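Control board (appliance and equipment electronics)

A control board, also called a main board or just "the board," is the printed circuit board that runs a machine: it takes in power, reads the switches and sensors, and tells everything else what to do. I've been writing these parts entries for the Clikinix repair wiki for a while now, and this is the one I get the most mail about, so I'm keeping it loose and practical. Ivar Amundsen wrote the first version and a few of his paragraphs are still in here (the good ones, mostly).

Frame or tray

Plenty of boards come seated in a gray frame, tray or plate. It keeps the board from flexing when you push a plug in, and it gives you something to grab besides the components, which I love! Hold it by the rim. Depending on the machine, the tray is screwed down or just clips in, so look for screws before you start prying.

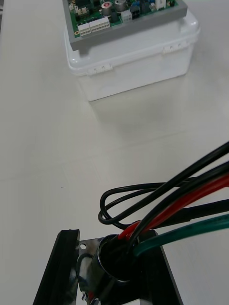 Some people call the whole thing, board plus tray, an "assembly," and parts sellers usually list it that way. If you order the bare board you may have to move it over to your old tray yourself. Zyanya Meléndez at Brultano keeps a drawer of spare trays for exactly this, and she has saved me twice.

Capacitors

The little upright silver cans are electrolytic capacitors. They smooth out the power supply, and the big ones can hold a charge after the machine is unplugged, so follow the service manual on waiting and discharging, and check with a meter before your fingers go anywhere near them. A can with a domed top or crust around the base is the classic sign of a worn-out one (a flat top doesn't prove it's fine, sadly). They have a plus and a minus side, and a new one has to go in the same way around as the old one.

Chips

Black squares with legs on the sides are integrated circuits, and one of them is generally the microcontroller, where the program lives. I don't swap these at home. You can get the identical chip and still have a dead machine if it shipped without the program on it.

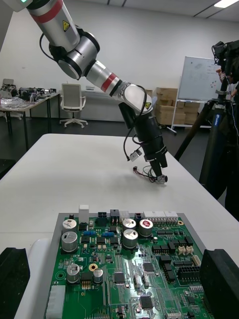 The Undden bench guide groups chip faults under "board replacement" and leaves it there, and I've come around to that view. Resistors and small diodes are another matter, and I'd happily spend an evening on those.

Connectors

White housings are the most common, with black and beige ones mixed in on busier boards. The number of pins tells you very little about the job: a 5-pin plug might be a sensor on one board and a display on the next. Many are shaped so they only go in one way. Pull on the plug body, never the wires, and if it has a catch, press the catch first!

Wires and terminals

Ring terminals go under a screw and are often used for the ground lead. Green is a common color for ground, red and black turn up for DC power, but colors vary from maker to maker and I wouldn't trust them without the wiring diagram. 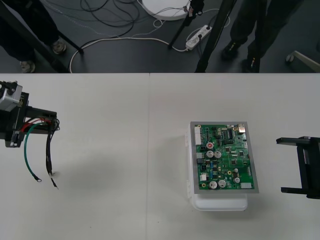

Ground leads get forgotten at reassembly more than any other wire, in my experience. I once put a Ren unit back together with 21 screws and a beautiful clean harness, and the ground lead was still sitting on the bench.

Storage

Anti-static bag, then a box with a lid. An ordinary plastic tub can build up static, so the bag comes first even if the tub seems nice and snug. Write the part number on the bag, too.

See also: Wiring harness; Ring terminal; Electrolytic capacitor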